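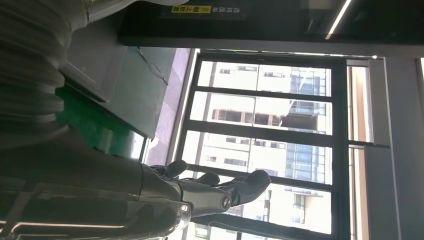
Can a machine do the housework yet?

Some of it, in some homes, if the job is narrow and somebody has set things up for it beforehand. A robot can vacuum a flat floor or mow a lawn with very little help, but a general helper that clears the table, sorts the washing and then packs a parcel is still a matter for laboratories and trial sites.

Chore robots

Chore robot is a loose name for any machine meant to take over everyday manual work of the kind people do in homes, small shops, stockrooms and workshops. The name covers a very wide family, from the humble floor cleaner that bumps its way round the skirting boards to two-armed machines with fingered hands, and writers on the subject do not always agree on where the family ends. Dishwashers and washing machines are usually left out, although they have surely saved more hours of drudgery than everything else in this article put together, on the grounds that they do not move about or handle things one at a time.

Background

The wish for a mechanical servant is a good deal older than the means of making one. Factory arms came first, and they did well because the factory was built round them: the part arrived in the same place, facing the same way, under the same lights, and the arm had only to repeat itself. A kitchen offers none of these comforts. The mug is on the draining board one morning and behind the bread bin the next, the light changes with the weather, and a tea towel never lies in the same shape twice. Much of the history of the field can be read as a slow, patient attempt to cope with the tea towel.

For a long while the usual approach was to write out each movement by hand, with a great many rules for what to do when something was out of place. More recent work leans on learning from demonstration, in which a person guides the machine through a task again and again, or wears or holds some device that records the movements, and a computer model is trained on the results. Machines taught in this manner tend to be better at picking themselves up after a small slip, though they can also be puzzled by things a child would not notice, such as a new tablecloth.

Hands and fingers

A good share of the effort goes into the hand. The simplest kind is a pair of flat jaws that open and close, and it is remarkable how much can be done with one: boxes, bottles, door handles and folded towels are all within its reach. Suction cups are preferred where the goods are smooth and flat, as in parcel work. Hands with several fingers are dearer and harder to control, but they can steady an object with one digit while pushing with another, and they suit tools and handles that were shaped for people in the first place. The one at the head of this article has dark, rounded fingertips and a broad, smooth pad on its largest digit.

Touch is the weaker side of the matter. People find a key at the bottom of a bag without looking, and they can tell from the first tug whether a drawer is stuck or merely stiff. Most robot hands have little of this sense, or none, and depend on cameras instead. A small camera near the wrist is a great help as the fingers close in, for a camera mounted higher up will often have its view blocked by the arm at the very moment it matters most.

Work in the home

Floor cleaning is the one household chore that can fairly be called settled, and even there the owner is expected to pick up socks and empty the bin. Lawn mowing is close behind. Window cleaning machines exist for smooth panes and do a fair job of the middle, with the corners often wanting a cloth afterwards.

Tidying, laundry and cooking are much less advanced. The Jastau household trial, which placed two-armed machines in ordinary flats, set them 5 chores: loading a dishwasher, wiping a worktop, folding towels, putting shoes away and carrying a basket from one room to another. Wiping and carrying were managed well. Towels were folded neatly but so slowly that the residents, who were very fond of their machines by the end, generally did the pile themselves and left one or two out of kindness. Dishwasher loading went well with plates and badly with cutlery, and glasses were taken off the list after the first Saturday.

Work in shops and on the shop floor

Businesses have had an easier time of it, partly because a shop can be rearranged to suit a machine in a way that a family will seldom put up with. Shelf scanning, floor scrubbing and the moving of trolleys are all done by robots in places. Picking single items out of a mixed bin is done too, with a person close by to help when two things come up together.

Packing is an interesting middle case. At the Sumampouw packing hall, a trial station handled 714 parcels in its first run, closing the flaps, turning each box the right way up and laying the address sheet on top. About 80 of them needed a person to step in, most often for a flap that had sprung back or a sheet that had stuck to its neighbour. The firm kept the station and moved it to boxes of one size only, where it has been a good deal happier.

Ferkow, a maker of workshop fittings, took the opposite road and gave its machine many small jobs in place of a single large one: fetching trays, sweeping swarf, hanging up tools. Its published notes are often quoted for their frankness about the time spent teaching, which came to more than the time saved for as long as the notes were kept.

Measuring progress

Films of robots at work are a poor guide. They may be speeded up, they may show the best of many attempts, and the machine may be steered from the next room by a person with a controller. The Grultent scale was drawn up to make comparison fairer, and asks for just 2 figures: how often the task is finished without help, and how long it takes compared with an unhurried adult. It says nothing of price, noise or breakages — a gap its critics have pointed out more than once — but it is short enough that people do in fact use it.

Remaining difficulties

Reliability comes first on most lists. A machine that succeeds nine times in ten sounds very able until one thinks of it putting away the good china. Speed, cost and battery life follow, and so does safety, particularly where there are stairs, pets or small children about. Privacy has also been raised, as a robot that finds its way by camera must carry that camera into bedrooms and bathrooms — and a good many people would sooner make their own beds.

See also

Domestic appliance
Gripper
Learning from demonstration
Remote operation
Warehouse automation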